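Folding tables with the marble print — anyone else love these?
Home & Kitchen > Tables and worktops

trarnus80
Right, I'm going to gush a bit. I've gone over to a pair of fold-up tables for all my mixing and serving, the ones with the shiny marble-look top and the red edge, and I can't believe I put up with one wobbly desk for so long! Mine have orangey veins all over and I think they look brilliant with plain steel bowls on them.

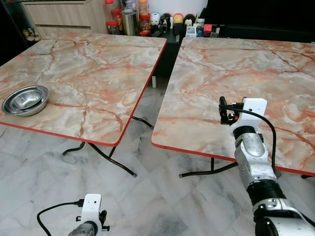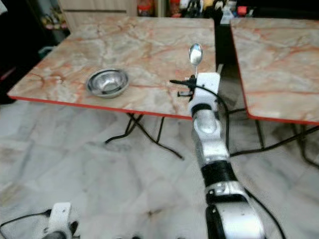
What I like most is having two small ones and no big one. You can push them together for rolling out, pull them apart when you want to get round both sides, and fold the lot away by teatime. Does anyone know if the red edging stays put over the years?

Dirnum
Lovely, cheerful things. I've had one in the utility room for ages and the edging came away at one corner, but a dab of glue sorted it. Don't drag them by the edge and you'll be fine.

vi_1763
Sorry, can't agree on the pattern. Marble print on a marble floor would make my eyes go funny! I'd want a plain top or a cloth over it.

trarnus80
Ha, each to their own. I think the more veins the better — crumbs vanish until you're ready to wipe.

vi_1763
Crumbs vanishing is exactly what worries me :)

ukar_13
Steel bowls that nest are the real stars for me. Mine all sit inside the biggest one and take up no more room than a single bowl. Only grumble is they stick together if you stack them damp, so dry them properly first.

Dirnum
Agree about drying. But I'd keep heavy kneading off a folding table, whatever the legs look like. I do my bread on the worktop and keep the table for cooling and plates.

ukar_13
I knead on mine every week and it's been solid as anything! Put the bowl over towards the legs and keep off the middle.

Dirnum
Maybe yours is sturdier than mine. Mine bounces.

trarnus80
Mine bounces a tiny bit too, so I'll try ukar's trick with a small batch of dough and let you all know.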